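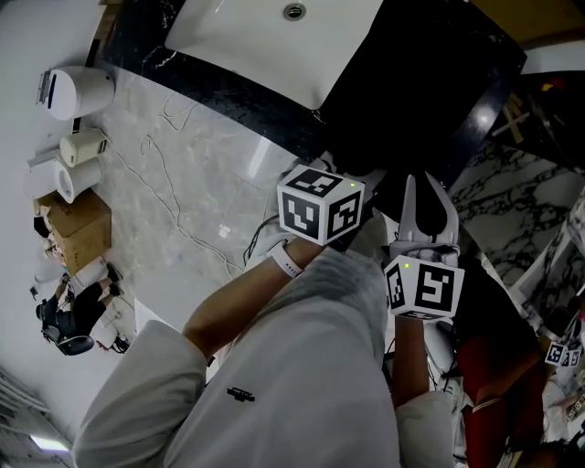 Black marble counter, white rectangular basin, pale gray marble floor. The downstairs bathroom at Farmont.

Farmont bathrooms: the marble gallery

A gallery page for a bathroom normally tells you how calm the room is. I am going to hold off on that. I have been writing up interiors for the Hondwood home pages long enough to distrust any room where the word "marble" turns up more than twice in the brochure, and the Farmont brochure manages it in the first paragraph.

The picture at the top was the one I kept coming back to, so most of the notes below belong to it. The rest is what I found out, or failed to find out, while asking about the room.

The counter
Glossy black with white veining, and it curves. I'll give it the curve. A straight slab would have been cheaper and a lot duller. What I don't buy is the gloss. Look at how the light sits on it, then think about toothpaste. The Bellis sales sheet calls the finish "forgiving," and I would like to meet whoever they had in mind when they wrote that. A black polished top shows water spots, soap film and every fingerprint in the house. Ask for a honed sample before you sign anything, and put hard water on it overnight.

The basin
White, rectangular, round metal drain. Fine. It is the most sensible thing in the room and I suspect it got the least attention at the planning stage. White against black is an old trick and it still works. My one doubt is the corners, as it is with any rectangular basin. They want a brush now and then, and people don't own the brush.

The floor
Light gray marble, much quieter than the counter. I like it more than I expected to, at least to look at. Stone floors in bathrooms are cold in January and slick after a shower, and the usual answer is a mat, so you end up paying for marble and standing on cotton. The Dokora catalog suggests a sealer every 3 years. The installer I spoke to laughed and said every year. I know which one I believe.

The wall panel
White and black, with bold dark veining – the loud cousin of the other two. Counter, floor and wall are each doing something different, and whether they get along is a matter of taste. Mine says two would have been plenty. The brochure says the patterns "converse." They may well, but I wouldn't want to brush my teeth in the middle of it.

The left side
A cardboard box, a couple of white cylinders of different sizes, a white rounded appliance and an office chair with somebody in it. There's a tangle of thin white cable on the floor as well. This is what I look for in bathroom pictures: proof that a room this size will be asked to hold things. The plans list no closet, and the answer I got about storage was "baskets." I have heard that answer before.

The price
Farmont quotes $1588 for the counter alone, before cutting and delivery. I asked what the curve adds and was told it was "included," a word that covers a lot of ground on an invoice. Delivery was put at 6 weeks. The showroom would not put that in writing.

Would I have it at home? The basin, yes. The floor, maybe, with a good sealer and low expectations. The black top I would leave to people with soft water and a cloth always in one hand.

Posted Friday, April 21, 2023. The next gallery is kitchens, in July, if Bellis sends the samples it promised.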